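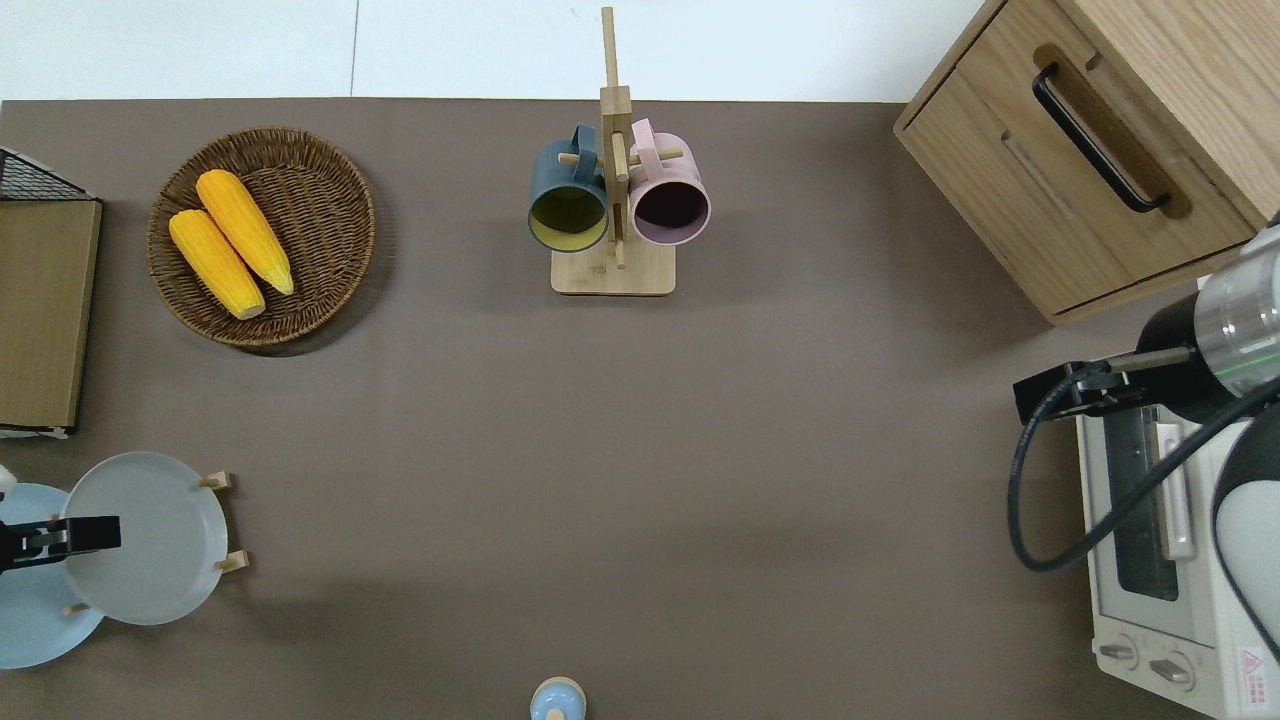 Notebook, Slanina bench, June
Entry by Mostafa El Idrissi (comments welcome in the margin, in pencil, Asabe)

Picked up where the last entry stops, so read that first if you weren't here. Short version: the cell can put the breakfast things back where they go, provided the breakfast things were already more or less where they go. We have been calling this progress.

Today was plates and mugs. Corn left alone in its basket, toaster oven left alone, cabinet drawer left alone. The drawer has its own page further back, with the stain on it, and I'm not opening either of those again this week.

Settings first, before I forget them. Grip force for plates is down one notch from what Fluteo suggested. Fluteo's default is tuned for something sturdier than crockery, and I would guess for something sturdier than me. Wrist speed unchanged. Approach height over the rack raised a finger's width (Asabe's finger, which is now a unit here). The rack position was re-taught after lunch because somebody had wiped the table, moved everything, and put it all back very neatly in the wrong place. That somebody was me.

The log says 67 attempts for the day, plates and mugs together. Of those, 13 got a human hand in them before the end. Most of the 13 were mugs. A mug wants to swing on its peg when you touch it, and the arm doesn't expect to be argued with. Two of them were me losing my nerve and hitting pause when nothing was wrong, and I've marked those with an N in the sheet. Asabe says there should be more N's. She may be right, it's hard to tell from inside.

Now the part I want down on paper, since it came up at lunch and will come up again when the Holus people ask for a write-up.

Asabe ran the morning reset in the Slanina kitchen before any of this. She came in, put the plates up, hung the mugs, checked the oven was off, and was on to the actual cooking by the time I'd found parking. The plan, as written by people who don't start at that hour, says the cell "frees up" the reset. What it freed up so far is the part where she moved the things. It added a part where she watches the things being moved, and a part where she fills in a sheet about it. She pointed this out in a friendly tone with her coat still on.

To be fair to the machine, the watching is getting shorter. Two weeks back she couldn't turn around without the alarm going. This morning she got all her onions done with her back to it and only looked over when it went quiet. We have started listening for it the way you listen for a dishwasher. I want to write that in the report and I don't know which box it goes in.
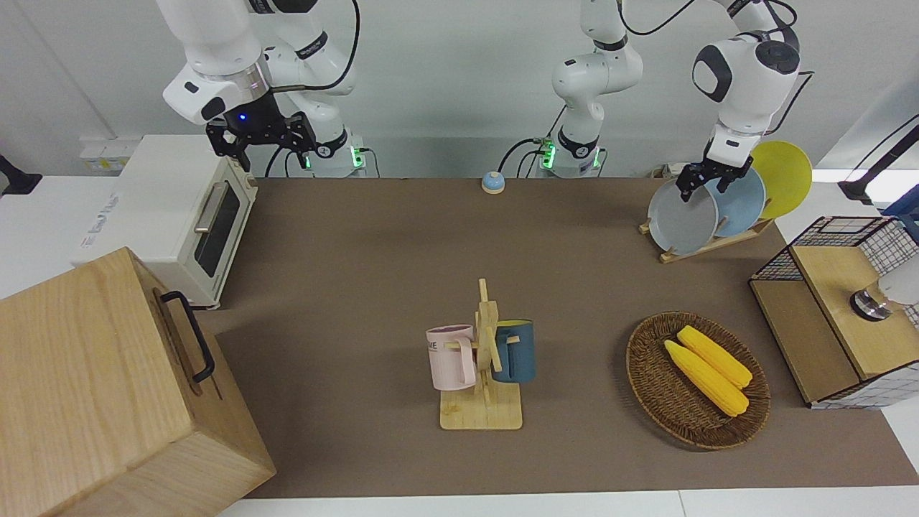
Plates are the good news, anyway. Taking them by the top edge is working much better than the sideways approach, which looked elegant in simulation and knocked on the neighboring plate like a salesman. With the edge grip the arm comes down, closes, and lifts along the tilt of the rack. If it lifts straight up it drags. I've put a note on the wall about the tilt, and a second note under it saying to leave the first note up.

The gray one is the easiest to see against the mat, or at least the one it gets wrong least. The pale blue one behind it is harder. I suspect the overlap more than the color, but I haven't tested that separately and should stop saying it as though I had.

Mug tree: turning the stand helps. If the pegs face the arm squarely it makes a decent job of the handle. If they're off by a bit it goes for the rim and then thinks better of it. Asabe's fix was to mark the stand's corners on the mat. My fix was a long paragraph in the planning doc. We are using Asabe's fix.

What changes for her, as she put it to me, and she has read this bit:

The early start stays. Somebody has to switch it on, and the somebody has keys.
She no longer reaches over the hot side of the counter for the rack, and her shoulder has noticed.
She gets asked about software. She'd like to be asked less, or paid for it.
The other cooks now think she can fix the printer.

The third one I took upstairs to the Jultska meeting. They wrote it down. There is a new line in the staffing sheet called "cell lead, kitchen" with no name next to it and no rate either, so I've penciled in Asabe Olaniyan for the first and left the second to people with a budget. If the line is still blank by the next entry I'll be writing this section again, with less charm.

Training: we agreed on 4 hours with the morning crew, split over two sessions, hands on the pause button from the start. I had a slide deck. The deck has been retired. Asabe wants everyone to stop the arm on purpose at least once while it's doing something harmless, and then restart it themselves, before anybody says the word "workflow."
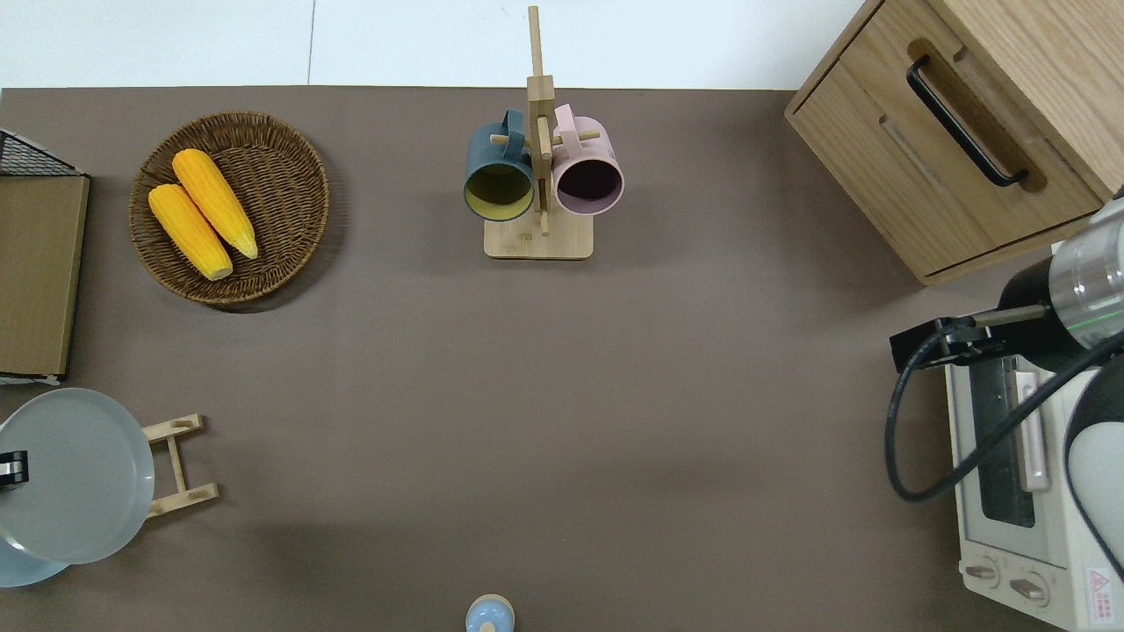 Who decides when the cell gets switched off for the morning and the reset is done by hand?

Whoever is on shift in the kitchen. They don't need to call me, and they don't need to give a reason beyond a word or two in the sheet ("busy" is fine, "no" is fine). I've asked for this to be in the written procedure because at the moment it's only a thing I said near the coffee.

Left for tomorrow:
Re-teach the mug pegs with the stand on its marks.
Try the blue plate with the gray one taken out, then with it back in.
Ask Fluteo whether the pause tone can be made different from the oven timer. Asabe checked the oven a lot this morning.
Return the screwdriver to the upstairs bench, it has their tape on it.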